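Lestari: everyday clothes and floors, looking down

README, updated in February

Hi! I put Lestari together so I'd have one folder of pictures where the main thing going on is what people are wearing and what they're standing on. It has almost 2,000 images from 60 homes and workrooms, plus a label file with 38 terms. If you work on fabric, flooring or pattern recognition, help yourself.

What's in the folder

images/ holds the pictures, sorted by floor type first and clothing second (I tried it the other way around and could never find anything).
labels.csv has one row per garment or floor patch.
terms.txt is the list of words I allow in labels.csv, with a line on how I use each one.
heldout/ has pictures from 12 of the homes. Please don't train on those if you want your scores to line up with mine.

How I label clothes

I start with what touches the shoulders and work down. A plain garment gets a color and a fit, so "black, loose" is a complete entry. Stripes get a direction, and it's the direction as worn, even when a wide lens bends them into something closer to a fan. I went back and forth on that one for weeks! If I can't tell a skirt from pants from an apron, the type is "lower, unsure" and I move on. Straps and buckles have their own rows, as do belts. Sleeves are short, long or none, and bare forearms go in the notes column.

How I label floors

Planks, tile, carpet, bare concrete, other. Planks also get a color and a direction across the picture — straight or diagonal — and that column turned out to be the one people write to me about. Cables lying on a floor are tagged "floor, covered" along that stretch, and I don't try to guess what's under them.

Things I know are wrong

Black on black is a mess. Dark tops next to dark objects have sloppy outlines, and I've only redone the Skindcombe rooms. Brown planks are also way overrepresented, so a model that shouts "brown wood" every time will look smarter than it is. The Iltex rows still use an older spelling of a few terms, and I'll fix those in the next version.

Use it for anything you like, just keep this file with it.
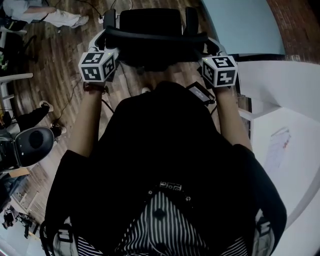
Noor Pfister
Maintainer, Lestari labels and images

Top: black, loose, short sleeves. Lower: black and white stripes, vertical, type "lower, unsure". Floor: planks, brown, diagonal, with some "floor, covered" for the cables. If you'd label any of that differently, send me the row and your version.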